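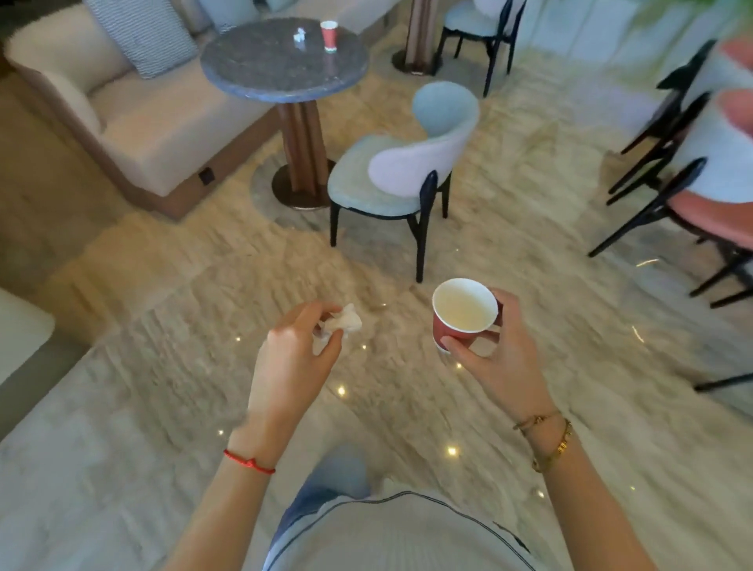

Bridge Loans on Small Commercial Buildings: Questions We Get

Written by Ludivine Hamel and Hugo Mallet, Millet loan desk, Natville

What is a bridge loan, in plain terms?
Short-term money secured by a building. You borrow against a shop, a warehouse or a small office while you wait for something else to happen, usually a sale or a longer loan. The "something else" is the part to worry about. Borrowers tend to talk about it as if it were already done.

How fast can I get the money?
You will see ads promising a few days. We would ask what the clock is measuring. Often it starts once the appraisal, title work and insurance are all in, and those are the slow parts. Our quickest closing last year took nine business days, and the borrower had a clean title and a fresh appraisal in hand. Plan on longer.

The lender gave me a term sheet. Am I approved?
No. A term sheet says what a lender might do if everything checks out. Read the paragraph that says it isn't binding, then read the one that says your deposit is. Some lenders hand out term sheets freely and make a decent living on the deposits.

What does it cost besides interest?
Points at closing, legal fees (yours and theirs), appraisal, title insurance, and often a fee to leave. Ask about the exit fee by name. Ask whether there is a minimum interest clause too — if there is, paying the loan off early may save you very little. We also see "document handling" charges of around 300 dollars that no one can explain when asked. Ask anyway. They sometimes disappear.

Can I get an extension if my sale falls through?
Maybe. Many loans advertise two extensions, and borrowers hear that as extra time they already own. Look at the conditions. Usually you must be current on payments, pay another fee, and give written notice before a certain date. Miss the date and the extension is worth nothing.

A broker told me the rate is locked. Is it?
Get the lock in writing from the lender, with an end date. A broker can't lock a rate on a lender's behalf, whatever was said on the phone.

Does it matter where the building is?
More than the brochures admit. Lenders who say they cover the whole county get noticeably quieter about Brullanley, where vacant storefronts take a long time to rent. Nimmont is easier, though older buildings there with fuel tanks will need an environmental report before anyone funds.

Will I have to sign personally?
Almost certainly. "Non-recourse" loans usually have exceptions, and the list can run for pages. Have your own attorney go through it. The lender's attorney works for the lender.

Should I use a bridge loan at all?
If your plan for paying it back depends on a price nobody has offered yet, we'd say no. Talk to your current bank first about extending what you have. It's a dull conversation and it is often cheaper.

Who do I call with other questions?
Ratih Pattinasarany handles new inquiries. Existing borrowers should ask for Gwenaël Jacquet and have the loan number ready. Payoff requests must be in writing.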